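**Acceptance**

The contract with Drumdale listed 26 household tasks, and by June the unit had passed all of them except number 8, which read in full: "Arrange cushions on chair." Hye-jin Yeon had written the line herself, in the proposal, on a train. She had meant it as an easy one.

Dishes had a finished state. A plate was in the rack or it was on the floor. Laundry had a finished state if one was willing to define a fold by its corners, and Drumdale had been willing. Cushions had been assigned a tolerance of 2 centimeters from a reference position, and the unit had met the tolerance on its first afternoon. The customer's assessor, a patient man from the Trerthorpe office named Zoubi, had looked at the result and entered a fail.

"It's within spec," Yeon said.

"It is," said Zoubi. "Nobody would sit there."
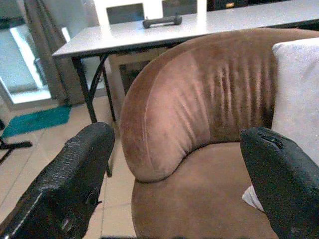 Yeon's view was that an assessor should assess what was written down. She went back through the wrist video at a quarter speed with her notebook open. The grasp planner liked edges, and a piece of furniture like this offered few. The back of the chair curved around in one continuous arc, and the brown velvet changed shade wherever a fold turned away from the light, so that the planner kept proposing a boundary in the middle of the upholstery. The pale cushion standing against the inner side was easier, being a different color. She wrote: *contrast fine, compliance unknown.* Then she crossed out "compliance unknown," because it described the entire task.

A cushion had no rigid pose. Push one at the corner and the corner moved, and the rest of it followed later or stayed put. The unit's model handled this by treating each cushion as a box with rounded sides and correcting after every contact. Each correction was small and sensible. A single run could contain 158 of them. At the end the cushions were where they should be and looked as if they had been inspected.

She asked Zoubi what he wanted changed.

He thought about it for some time. He said that at home in Pultham his wife put the cushions on the chair in about the time it took to walk past, and that he could not say what she did. He had tried to watch for it since the trial started, and she had asked him to stop.

"So there's no requirement," Yeon said.

"There's a requirement. I don't have the wording."

She removed the position tolerance that evening. In its place she put a limit on contacts: the arm could touch each cushion twice, once to place it and once to press it, and after that it had to leave it alone. She expected the result to be worse by every measure she had.
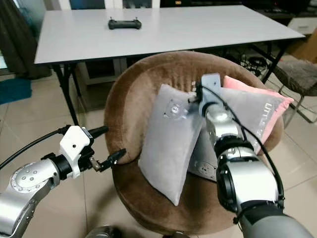
The run took less time than any before it. When both arms had gone back to their rest position, Yeon measured the cushions against the old reference and found one out by the width of her hand. She wrote the figure down. Zoubi walked to one side of the chair, then the other, and made no entry on his tablet.

"Can it do that again?" he asked.

"It can do something again," she said. "It won't be the same."

"No," he said. He turned around and lowered himself into the chair, shifted, reached behind his back and pulled one of the cushions down to where he wanted it. Then he began filling in the form, and Yeon went to reset the counter for the second run.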